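Garage Tips: Fitting and Living With the Plotamach Lane-Keeping Kit

The Plotamach is an add-on lane-keeping kit sold by Hevley for older cars with electric power steering. It costs $568 with the mounting bracket and the harness. I have put 2000 miles on mine, mostly on country roads. These are the things I would do the same way again, and a few I would change.

Clean the glass first. Use plain glass cleaner and a lint-free cloth on the inside of the windshield, then wipe the spot for the bracket with rubbing alcohol. Let it dry before you peel the tape. Press the bracket for a full minute and leave it overnight before hanging the unit on it.

Check your car against the harness list before you order. Mine needed the second connector, which comes in the box but is missing from the printed guide.

Run the cable behind the trim on the passenger side. A plastic pry tool does this without marks. Tuck the slack above the headliner and keep it clear of the airbag.

Calibrate on a road with clear paint. The kit wants to see both edge lines and the center dashes. Set aside 20 minutes and hold a steady speed. If the status light is still amber at the end, the bracket is probably crooked. Loosen the two screws, level it and start over.

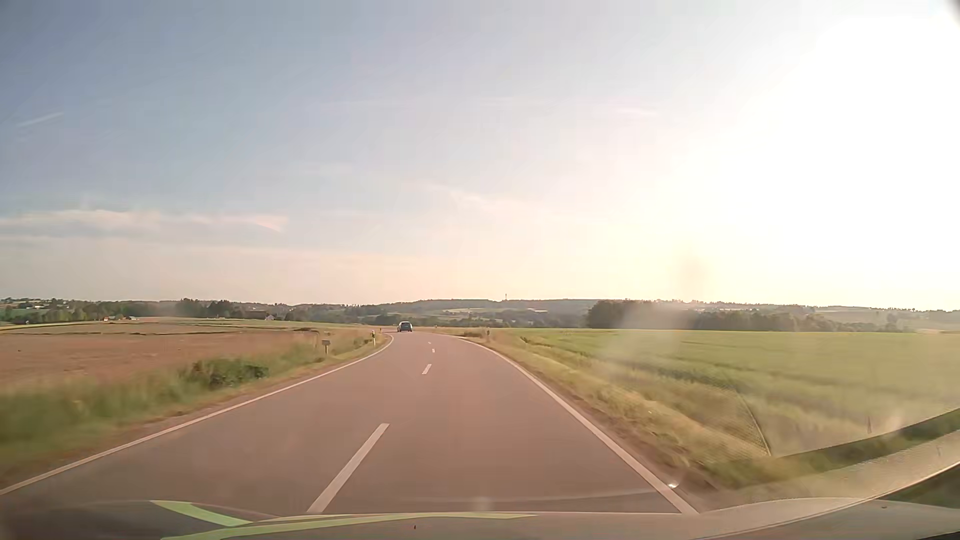

Etenesh Moges writes that she got a green light only on her third try, after she took everything off the dashboard. A tissue box and a pale parking card were reflecting in the glass, and her unit kept reading them as lines. She also suggests a black felt mat, cut to fit the dash. I bought one from Tarholm and trimmed it with kitchen scissors. It helped.

Low sun is the weak point. With glare on the windshield my kit drops out more often, and it beeps once when it does. Keep both hands on the wheel at all times, and switch the kit off if it drops out more than once on the same stretch. The dimmer film that Hevley sells separately made no difference for me.

Bends and side roads take some attention too. Where the edge line breaks at a junction, mine sometimes drifts toward the opening. I steer through those myself. 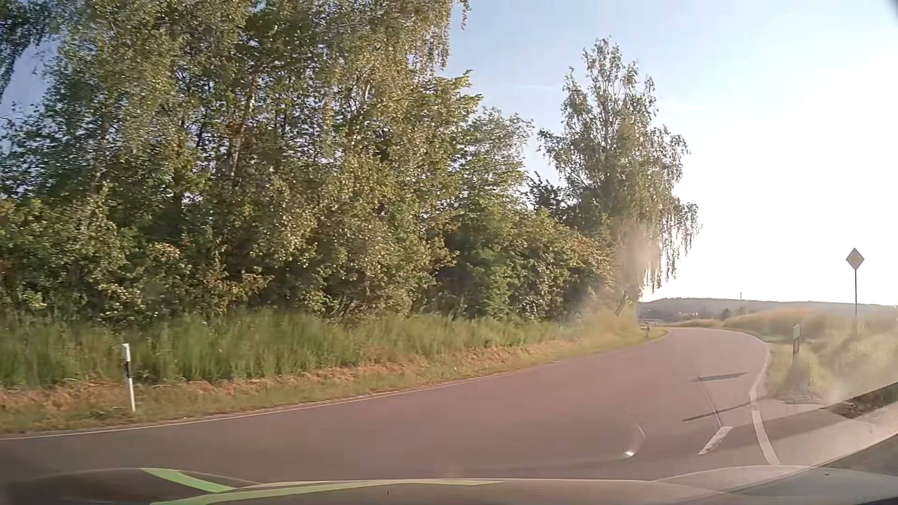
Left-hand bend in low sun, with a side road opening on the right.

Every month, wipe the lens with a dry cloth and check the bracket screws. After any windshield replacement, calibrate again from the beginning.

The Keogh kit is cheaper and goes on in 10 minutes, but it only warns you and doesn't steer. For a second car that stays in town I would buy that one.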